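How to put up a freestanding metal shelving unit

Hivell Home Guides
Updated 16 April 2020

Most flat-packed metal shelving goes together in much the same way, whether it is for a garage, a shed or a utility room. These steps were written using a Bumstead five-tier unit but will suit most boltless kinds.

You will need
Rubber mallet
Spirit level
Tape measure
Work gloves
Wall bracket and screws, if not supplied

Before you start
Measure the space, including the height. Leave a gap of 2 cm behind the unit if the wall is an outside one. Check for skirting boards and pipes. Lay all the parts out on the floor and match them against the leaflet. Missing parts are easier to sort out at this stage.

Step 1: Join the uprights
Each upright usually comes in two halves with a joining piece. Push the halves together and check that the slots all face the same way, with the wide end of each keyhole at the top.

Step 2: Build the two ends
Lay a pair of uprights flat and fit the short rails between them. Tap each one down with the mallet until the rivets sit at the bottom of the slots. Do the same for the other end.

Step 3: Add the long rails
Stand the ends up and fit the bottom rails first, then the top. You will want a second person for this part – the ends fall over easily. Fit the middle rails last.
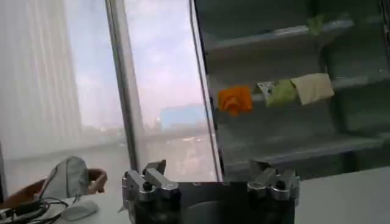 Shelf rails on a dark grey metal unit.

Step 4: Level and load
Put the level across a middle rail, front to back and side to side. Pack under the feet if needed. Drop in the boards, fix the unit to the wall and put the heaviest things on the lowest shelf. Do not go over the maker's weight limit per shelf.

Rails that will not seat
Check the upright is not upside down. If it is the right way up, look for a bent rivet.

Next guide: Sealing a draughty shed door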